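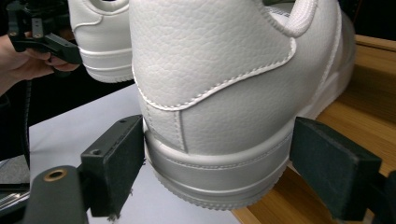

Figure 3. White leather sneaker with a cupsole, heel view. The pebbled heel counter shows fine creases.

4.2 Wear, cleaning and the decision to replace

Respondents were asked to think of the pair of everyday shoes they had most recently stopped wearing and to give the main reason in their own words. Of the 1,126 people who returned the household survey, 141 could not recall a pair and were left out of this part of the analysis. The remaining answers were coded by two readers using the scheme in Appendix B. Where the readers disagreed, the answer was discussed and given a single code.

The most common code was appearance. People wrote that the shoes looked tired, had gone grey or yellow, or were no longer fit to wear to work. Structural failure (sole separation, a split upper, a hole at the toe) came second, and loss of comfort third. This order held for both leather and textile uppers, but it was reversed for boots, where failure of the sole was named more often than anything else.

Colour mattered a good deal. Owners of white or pale shoes named appearance more often than owners of dark shoes, and they also reported cleaning more often. The two findings sit together awkwardly. If cleaning worked as owners hoped, we would expect some of the difference to disappear among the frequent cleaners, and it did not. One reading is that people who clean often are also the people who notice marks. Another is that some cleaning methods do harm of their own. Several respondents described using bleach or a kitchen scourer on leather, and two said the finish had come away afterwards.

Creasing was treated separately from soiling. In the interviews, creases were mostly described as something that could not be undone, and a few participants spoke of them as a sign that a shoe was finished even when it was clean and sound. Older participants were more relaxed on this point. One retired machinist said that a leather shoe without creases was a shoe that had not been worn, and he saw no reason to hide them.

Repair was rare. Only eight of the 100 interview participants had paid for a repair to a casual shoe in the previous two years, although many more had done so for dress shoes or boots. Cost was the usual explanation, but it was often a guess - most had never asked for a price. Participants in Rissanen, where the last repair shop closed in December, had to post shoes away or drive to Ovach, and none had done either for a sneaker. Cupsole construction was mentioned by the repairers we spoke to as a further obstacle. A stitched cupsole can be replaced, but the labour is hard to justify when the shoe itself was cheap, and matching units are not always available in small numbers.

These results differ in one respect from the earlier pilot by Tuominen and Yaman, who found comfort to be the leading reason for disposal. Their sample was drawn from hospital staff who spent most of the day on their feet, and we think the difference in occupation is enough to account for it.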